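# "Good News" Board Is Back on the Table
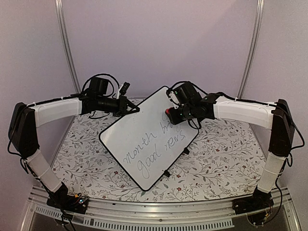

*The whiteboard, with "good news" in the large slanted hand.*

Aug 9, 2024 — The Astitz building has a whiteboard again, which will please the people who complained when it was gone and annoy the people who complained when it was there.

The board, white with a thin black border, is the one that has traditionally told tenants what to be cheerful about. It went missing from the second-floor hallway in December, along with its hooks, and spent the winter behind a stack of folding chairs. Treasa Mulligan found it while looking for a folding chair.

"I wanted to sit down," Mulligan said. "Now I have a project."

The project, as she describes it, is to get everyone in the building to write up one decent thing a month. The message so far runs to "good news" in cursive-style letters big enough to use up most of anyone's enthusiasm, with a smaller line above it that begins with the word "month." The writing is in gray marker and slopes along with the board, which was set down at an angle on the floral tabletop. Two small black clips sit along one edge.

What the good news is remains under discussion. Rohani Govindasamy, who rents the office nearest the stairs, put forward the new door on the mailroom, which closes. Declan Daly preferred the vending machine, where a bag of pretzels is back down to a price he is willing to say out loud. Kieran Ó Súilleabháin suggested leaving the board exactly as it is.

"It says good news," he said. "You start adding details and it gets worse."

His brother Fergal disagreed, at some length, and has asked for a second board.

There is a little history behind the caution. The last full message, put up by the bookkeeping firm Onard, congratulated the building on 167 days without a leak. It stayed up through the leak. Someone then changed the number to 2, and feelings were hurt on both sides of the hallway.

Money is not expected to be a problem. The tenants' social fund stands at $545, of which $193 is already promised to Zistetti for sandwiches at the fall get-together. Mulligan has asked for enough out of the rest to cover new hooks and a marker in a darker color. Daly has asked whether the sandwiches could be the good news.

The wall outside the Kárason studio is the favorite for the board's permanent home, mostly for its light and partly for its distance from the pipes. The other candidate is the old spot, where two holes in the plaster are still waiting.

Suggestions for the first full message can be left in the envelope taped to Mulligan's door. She asks that they be short, legible and true. As of Friday morning the envelope held one note, from Fergal, about the second board.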